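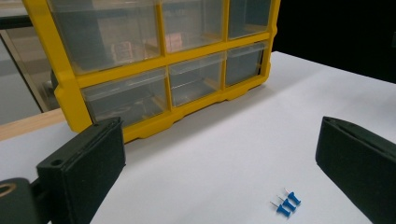 Issue 15

2 min read

I've been using Premley, the Tulluvura labeling tool, since May, and I've grown fond of it. Push pins and clear drawers are hard on any perception model, and it lets you fix a bad mask in two clicks – lovely!
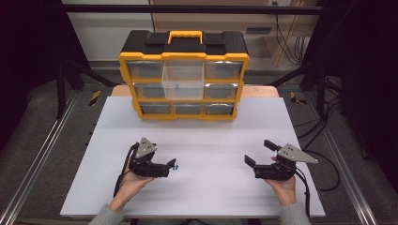 What I'd change

Syncing the head view with both grippers is still slow once you pass 800 clips, and I do wish the timeline remembered my zoom.
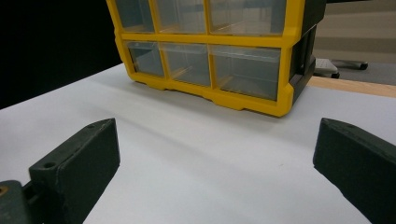

Gripper view, yellow drawer unit. Lanying Feng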